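Plisar: tareas de dormitorio con humanoide
README del conjunto de datos, versión de noviembre de 2024

¿Puede ya una máquina ordenar un cuarto? Llevo meses con esa pregunta y Plisar es lo que tengo por ahora: 16 tareas caseras grabadas en un dormitorio normalito, con cama, armario y cosas por medio (¡como en cualquier casa!). Mi respuesta corta es que a ratos sí, con mucha paciencia.

Qué hay dentro

La tarea que más he repetido es la de recoger: frutas de peluche sobre la sábana y una cesta blanca cerca del cabecero. Lo blando parece fácil, pero se aplasta, rueda poco y engaña bastante a la mano.

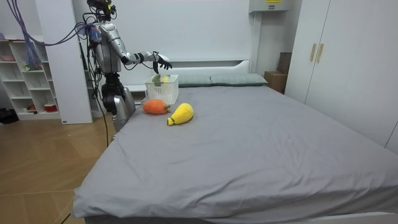 Paavo Koskela no lo ve tan claro: para él, una tarea doméstica no cuenta como resuelta mientras haya que prepararle el terreno al robot, y en su casa los peluches acaban debajo de la cama. Le doy la razón a medias. El terreno está preparado, sí, pero entre episodios cambio los objetos y también dónde los dejo, y ahí se nota enseguida qué política ha aprendido algo y cuál va de memoria.

La otra mitad de los episodios va de mover la cesta. Agarrarla por el borde con algo dentro me parece más interesante que llenarla, porque si la mano la inclina de más toca volver a empezar. Un episodio dura casi 18 segundos de media; yo lo hago en 5, medio dormida.
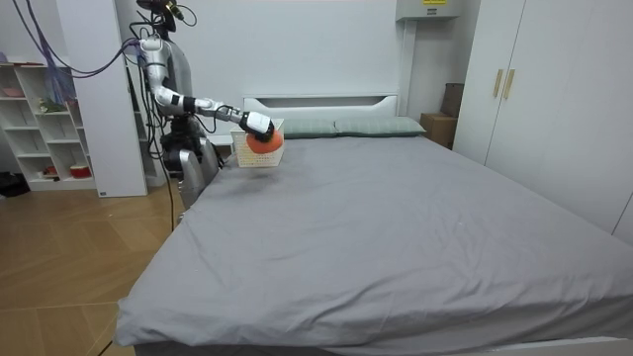 Limitaciones

- Un solo dormitorio y una sola cama. No esperéis que generalice a vuestro sofá.
- De doblar ropa no hay nada todavía. Lo intenté en junio y lo dejé.
- 12 episodios tienen la etiqueta de fin mal puesta; van listados en errores.txt.

Si lo probáis con otra mano u otra cesta, escribidme, que me hace ilusión. Los scripts de conversión son de Joni Manninen, así que las dudas de formato, mejor a él.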